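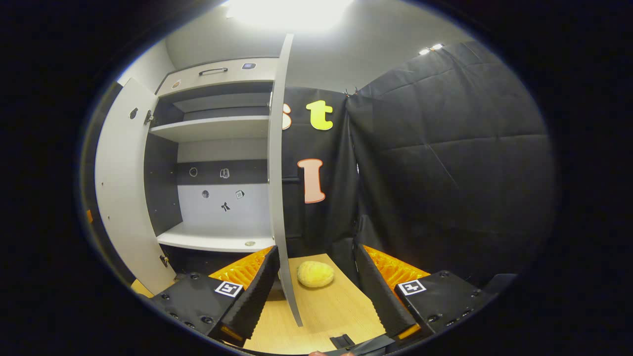

The Last Ferry to Prorkine

My grandmother kept the ferry timetable on the inside of the pantry door, where other people kept a calendar, and she read it every evening whether or not anyone was going anywhere. There were 7 boats a day in summer and far fewer once the weather turned, and she disapproved of every change they made to it. When the 6 o'clock became the 6:11, she took it as a personal insult and went on calling it the 6 o'clock until she died.

So it was strange, that December, to be standing in her kitchen with the door open and the timetable still pinned there, soft at the corners, and to realize that I had come to sell the house and had not once looked up when I could leave.

I had driven from Serbridge in the morning with a trunk full of empty boxes and a great deal of good sense. I would do the upstairs before lunch and the downstairs after it, and I would not read any letters. By noon I had read all the letters. Most of them were from her sister, who had moved across the water to Prorkine as a bride and had written home every week for the rest of her life, mostly about soup. There was one whole page on whether you could put barley in with lentils (you could, but she didn't see why you would), and then at the bottom, in smaller writing, as if it had slipped out while she was looking for the blotter: I can see your porch light from my kitchen, so please don't turn it off.

I sat down on the stairs for a while after that one.

Now, I had known about the porch light all my life. We all had. It burned all night, every night, and my father used to grumble about the electric bill, and my grandmother would say that a house ought to look as though somebody was home. I had taken that for an old lady's notion, like never putting shoes on a table. I must have stayed in that house for 100 nights as a child, with the yellow glow coming up under the blind and across the ceiling, and it never crossed my mind to wonder who else might be looking at it.

Her sister had been gone eleven years by then, and the light had stayed on the whole time.

Well, the boxes did not get packed. I made tea in the brown pot and ate the heel of a loaf I had brought for sandwiches, and when it began to get dark I went and put on my grandmother's big coat, the one with the pocket that had been mended so often it was mostly thread, and walked down the hill to the landing. The man in the ticket booth told me the next boat was the last one over and there would be nothing coming back until morning. I said that would be fine. I hadn't a toothbrush or a plan, and I had left the kettle out on the counter, but it did seem fine.

There were only a few of us aboard. A woman with a cake tin on her knees moved over to make room for me, though there was plenty of room, and we talked about the wind. She asked if I had family in Prorkine and I said yes, and then I said no, and then I said I used to, and she nodded as if those were all the same answer and offered me a piece of cake.

I went out on deck for the last part of the crossing. It was bitterly cold and the railing was wet, and I held on to it anyway and looked back. You could pick out the landing easily enough, and the church, and the row of streetlamps going up the hill. And above them, off to the left, a little apart from everything, was our porch.

I had left it on. I had gone out the door and pulled it shut behind me with my hand full of keys, thinking about the boat, and I hadn't touched the switch.

The woman came out beside me with the cake tin under her arm and asked what I was looking at.

"My house," I said.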